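Furkbridge Tenants Food Pantry
Progress report to the Jestville Fund
6/4/20
From: Bảo Đinh

Quick one this time, sorry, deliveries start in an hour. Full numbers are in the spreadsheet.

Boxes. We packed and delivered 112 household boxes last month, up a lot from the spring. Most go to the Tramevham side, where the bus still isn't running evenings. Walk-up pickup is closed for now. Everything goes to the door – knock, step back, wait. Rice and cooking oil go fastest. Canned corn nobody wants, we have too much of it.

Money. Spent so far: produce, the second fridge, gas cards for drivers. The fridge came in under budget and I'd like to move what's left over to produce if thats ok with you. Need a yes in writing before I do it. Gas cards running low.

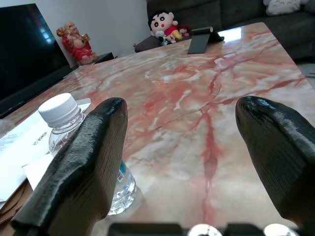 Black gripper fingers over the marble tabletop.

Drivers. 13 on the list, but three are going back to work soon and can't do mornings. Looking for replacements. Posted at the laundromat and the Ông grocery, a few calls back already. Masks ok, gloves ok, hand sanitizer not ok – the supplier pushed our order back twice.

Language. The flyer is out in Vietnamese and Spanish, 1000 printed. Found a wrong phone number on the Spanish one after they were folded. Fixed with stickers. Took a whole evening.

Problems. Storage mainly. The church basement is ours until December and after that I have no answer. Talked to the landlord at Furkbridge about the old mail room, he wants insurance paperwork first. Also we recieved two pallets of potatoes with no notice, please ask the warehouse to call ahead.

Next: second route on the Tramevham side, new driver training, and the allergy question added to the sign-up form. Receipts to follow by mail.

Bảo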